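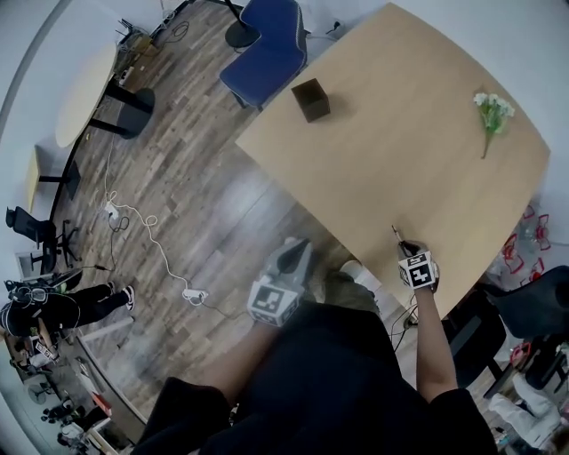
The town of Clekham has a seven-member council, and for most of February it had eight. The extra one was Kwan-ho Kan, who lost his seat by four votes, won it back by four after the recount, and kept turning up throughout in case anyone needed him to second a motion.

"I already had the parking pass," he says.

The trouble began in Canpolat Ward, a strip of duplexes and one very large garden center annexed from neighboring Drernby. The annexation took effect at midnight on the last day of voter registration, a piece of scheduling the town attorney has called "unfortunate" in three separate memos. Eighty residents got ballots for both towns. Most threw one away. A few, being thorough people, mailed in both.

Clekham's charter is firm on the matter of disputed seats. The council is the judge of its own elections, it says, and must rule within 24 days. It doesn't say whether the member in dispute may vote on the dispute. Kan thought he might. His opponent, watching from the second row with a thermos, thought he might not, and said so at a volume the minutes record as "from the floor."

What followed was five meetings, one of them devoted entirely to whether the previous one had been adjourned or merely recessed. If recessed, the clock was still running – if adjourned, they were all in violation of the open meetings notice and should go home. They stayed until 11:40 to settle it.

The recount took a single morning. The ward map is taking longer. A new boundary goes to a public hearing in the library basement, where residents will be asked whether the line should run down Skustenico Road or behind it. Kan favors behind. He lives on Skustenico Road, on the side that moves.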